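Anudo to Open Its Doors, and Its Simulated Bathrooms, in Dillthorpe This November

DILLTHORPE — Anudo, the company that has spent a good part of its young life teaching robots to tidy up after people, will hold its first public open day this November at its offices in the old Valcárcel button works. Admission is free. So is the coffee, which past guests have described as strong.

Visitors will spend the afternoon with Plikus, the software Anudo uses to rehearse household chores on a computer before any machine is let loose on a real shelf, sink or toothbrush holder. Plikus holds 3,000 simulated rooms. Of these, 400 are bathrooms, a share the company defends with some feeling.

"Everyone wants to show a robot in a kitchen," the company said in a statement. "Kitchens are roomy and people clean them before guests arrive. We wanted somewhere cramped, with bad tile and things left in the sink."

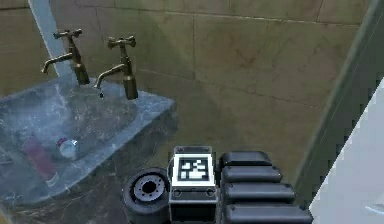 Plikus rooms are built to be a nuisance. Surfaces get stains, fixtures get old, and small items are left where a hurried person might leave them. A typical exercise puts the robot's gripper up close to a gray marble sink with a pair of aged brass taps at the back and a dark red bottle lying on its side in the basin, and asks it to get the bottle out without touching anything else. Cross-shaped handles and curved spouts leave less elbow room than a first-time visitor tends to expect. The company keeps a tally of simulated taps struck in the course of this work. It has declined to publish it.

The program for the open day begins at 1 p.m. with a short welcome, which Anudo has promised to keep short. Guests will then move in small groups to the demonstration room, where staff will run bathroom exercises on a large screen and answer questions while the software thinks. Those who wish to may take the controls and attempt the same job by hand. Scores will be posted on a whiteboard by the door and erased at closing time, in keeping with the company's privacy policy and the wishes of its own engineers, several of whom have played.

Later in the afternoon, Anudo will show how a room is made, from bare walls to grout. Visitors may suggest a piece of clutter to be added to a room on the spot. Suggestions should be small enough to fit in a sink and suitable for a family audience.

The day closes with a talk on failed attempts, drawn from the 1,400 runs the team has kept for study. Most last only a few seconds. The talk has been given once before, to staff, and ran long owing to laughter and one serious disagreement about a soap dish.

No physical robot will be operated during the event. Anudo is aware that this may disappoint younger visitors — and a number of older ones — and points out that a simulated bottle can be dropped all afternoon without a mop.

Places are limited to 70, that being the number of chairs. Reservations can be made through the open day page on the Anudo website or at the front desk in Dillthorpe during office hours. Children are welcome with an adult. The demonstration room is on the ground floor and has step-free access from the yard. Parking in the yard is tight, and the company suggests walking from the station.

About Anudo

Anudo develops training software for household robots. Its main product, Plikus, lets developers practice everyday chores in simulated homes. The company is based in Dillthorpe.

Media inquiries: reporters who would like to attend or try the controls before the public arrives should contact the Anudo press desk. Doors open to press at noon.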